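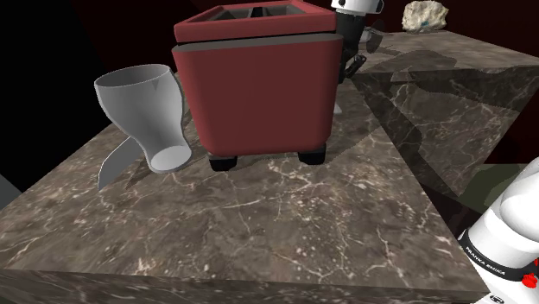 **Felum travel daypack, by Nollach**

The Felum is a small pack for the slow kind of trip: a drive to the coast, a walk on the beach, one night in a cabin and then home again. It carries 18 liters and weighs little, so you can fold it in your suitcase and take it out only when you arrive.

The main fabric is the same Clarnero nylon we use in our bigger bags. It keeps out normal rain. For a full day of heavy rain we recommend the separate cover, which is sold in one size and also fits the Dalisay.

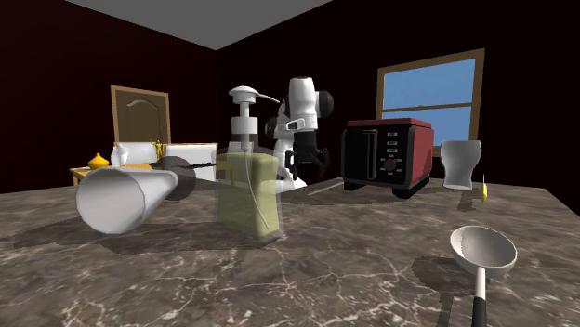
The shoulder straps are made new this season. Many customers wrote us that the old ones were slipping on a thin jacket, and they were right. The new straps are wider and have a chest buckle you can close with one hand.

- Back length: 42 cm
- Outside pockets: 3
- Colors: sand, moss, dark blue
- Article number: 257

Please wash by hand in cool water, and do not put it in the dryer. Small holes we repair without cost during the first two years. Send us a short message before you mail the pack, and please empty all the pockets.

Shipping is free for orders over $100. Packs in moss are again in stock from February.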